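Wire, Rope and Hose on Reels: Shop Tips for Keeping It All Under Control

Posted 31 August 2018 in Workshop Tips

I love a good spool. There, I said it. If you've ever walked into a garage and found speaker cable, air hose, clothesline and three kinds of chain all living together in one plastic tub, you know how much of a Saturday-type afternoon can vanish into pulling them apart. I had that tub for years! Getting everything onto reels, and learning how to load and unload those reels properly, changed my shop more than any power tool I've bought.

These are the tips I keep passing along to people. A lot of them came from readers, and I've put names on the ones I can remember.

Wind it the way it wants to go

Almost every cord, rope or hose has a natural curl from the way it was first packed. Lay a few feet on the floor, let go, and see which way it bends. Wind it onto the reel in that same direction. Fight the curl and you'll be fighting it every single time you pull some off.

With new wire from the store, go from the top of one spool to the top of the other, or bottom to bottom. Going top to bottom puts a reverse bend in it, and the wire comes off wavy forever after. I wound an entire roll of garden wire the wrong way once and my tomato supports looked like noodles.

Never take cable off the side of a spool

By this I mean setting the spool flat on its face and lifting loops off the top. Every loop puts one full twist into the line. You don't notice for the first few feet, and then you get a kink, and in solid copper a kink is a weak spot you can't really undo. Put the spool on something that lets it turn.

That something can be very cheap:

A broom handle across two sawhorses, with a nail on each side to stop it rolling off.
A length of pipe through a milk crate (drill the holes a bit high so the spool clears the bottom).
A threaded rod with washers and wing nuts, if you want to be able to snug things up.
A closet rod and two closet rod cups screwed to the underside of a bench. This one's my favorite and it costs next to nothing.

Crescencio Carrillo wrote to me in April about his version, which uses an old towel bar mounted inside a cabinet door. He keeps picture wire, twine and masking tape on it. I copied it the same evening!

Add a little drag

A spool that spins too freely is nearly as annoying as one that won't spin. You give it a tug, it keeps going after you stop, and then there's a bird's nest hanging underneath. You want just enough drag to stop it when you stop.

For small spools, a felt washer on each side does the job. Cut them from a scrap of old felt or even thick cardboard. For larger ones, drape a strip of leather or an old belt over the rim with a small weight on the end. Start light. You can always hang another washer on there.

Anchor the tail before you start

Most reels have a small hole in the side wall near the core. Use it! Push the end of the line through from the inside, bend it or knot it, and then take five tight turns before you settle into a rhythm. Those first turns hold everything else. If there's no hole, a wrap of masking tape works for rope and cord. Skip duct tape on anything you care about, as it leaves goo that picks up grit.

For air hose and garden hose, connect the fitting first and let the last turn come off the reel in a gentle bend. A sharp bend right at the fitting is where hoses split.

Lay the turns side by side

It's so tempting to just crank. Slow down a hair and guide the line back and forth with your free hand, in a glove, so each turn sits snug next to the last one. When you reach the side wall, let it climb up and start back the other way. A reel wound like this holds a lot more than a sloppy one and it won't bury a loop underneath itself.

Wear the glove even for rope. Especially for wire rope, where one broken strand will open your palm before you know it. Leather, not knit.

Leave room at the rim

Stop winding when you still have the width of two fingers between the top layer and the edge of the side wall. Overfilled reels dump their outer turns the first time you carry them tipped. I know it feels like wasted space. It pays off the first time you take one down a flight of stairs.

Label the end and the spool

Frauke Kröger runs a small upholstery shop and she has more spools of cord than anyone I know. Her system is a strip of masking tape on the side wall with what it is, the thickness, and how much was on it when it was full. Each time she cuts a length, she writes that underneath. When the strip fills up, she peels it off and starts over with the new total. It takes her seconds, and she never gets partway into a job and runs out of piping cord.

I do a simpler one in my shop. Full reels get a green dot, anything under half gets a red dot, and red dots go on the shopping list. My neighbor Evaristo Ibarra uses colored electrical tape on the line itself, one band near the very end so you see it coming before the tail slips off the core. Such a good idea for hose and pull rope.

Moving the heavy ones

Anything you can't pick up with one hand deserves some thought. A full reel of heavy cable can weigh 70 pounds easily, and it's an awkward shape that likes to roll toward the lowest spot in the driveway.

Roll it in the direction the line was wound, so the turns tighten as it goes. Lots of shipping reels have an arrow painted on the side for exactly this. Chock it on both sides the moment you stop, even on a floor you believe is level. Mine isn't, and I found that out with a reel of fence wire and a trash can.

On a ramp, stay on the uphill side. If it gets away from you, let it go! You can buy another trash can.

A hand truck is fine for reels with flat sides, if you strap them. For anything wide, I like a low dolly with a lip around the edge. Plain plywood on casters will do it, with a strip of 1x2 screwed down on the four sides. Pick casters with rubber tread if you cross any gravel or door sills. Hard plastic ones stop dead on a pebble and the load keeps going.

Where reels should live

Heavy ones at knee height or lower, light ones at eye height, nothing above your head. I broke this rule for a while with a row of rope spools on a high shelf and got away with it, but I winced each time I reached up.

Keep rope out of direct sun, which makes synthetic line stiff and fuzzy. Keep hose away from the furnace or water heater. Natural twine hates a damp basement, so it gets a lidded bin with a few holes in it. And keep wire off bare concrete. A scrap of carpet or a couple of slats underneath is plenty.

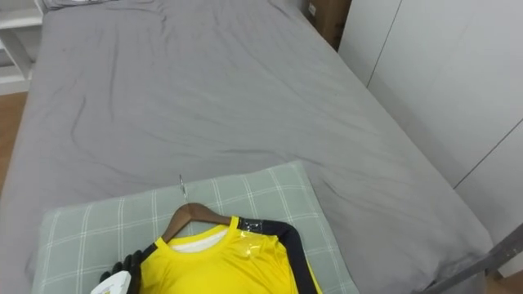 If you're short on floor space, go up the wall with a ladder rack. Take two uprights, cut matching notches at a slight backward slant, and drop your rods into the notches. The slant keeps them seated when you pull from the front. Space the notches for the biggest spool you own plus a little extra, and you'll be able to shuffle things around later. Jaqueline Chávez built hers so the whole rack lifts off two cleats and goes to the job with her, which I think is brilliant.

Small spools in the house

All of this works indoors too, just scaled down. Ribbon, thread, kitchen twine, string lights, phone cords.

A paper towel holder, the upright kind, makes a lovely ribbon stand.
Kitchen twine goes in a jar with a hole punched in the lid. Feed the end up through the hole and it stays clean.
Wind string lights onto a flat piece of cardboard with a notch cut in each end. Plug end last, so you can test them before you unwrap anything.
Rubber bands dry out and stick. Use hook-and-loop strips, or hair ties from the drugstore.

Once a year, empty one

Pick your most-used reel and pull the whole length off. Wipe it down with a damp rag as you go and feel for nicks, flat spots and stiff places. Check the spindle while it's bare. A little paste wax on a steel rod makes it turn like a dream, and a loose set screw is much easier to get at with nothing on there. Snug it, don't crank it.

If you find damage in an extension cord, that cord is done. Snip the plug off so no one fishes it out of the trash. Rope with a bad spot can be cut into shorter pieces, and you'll be happy to have them. Mine go in a bucket by the door for tying down tarps.

From the mailbag

Guadalupe Villaseñor asks if it's OK to leave an extension cord on the reel while it's in use. For a lamp or a radio, you'll likely be fine. For a heater, a saw or a shop vac, pull it all the way off first. Wound-up cord can't shed its heat, and the inner layers can get hot enough to soften the jacket. Check the tag on your reel too, as many list one rating for wound and another for unwound.

Next time I'm doing chain: measuring it, cutting it and keeping it from rusting into one big lump. Send me your tricks!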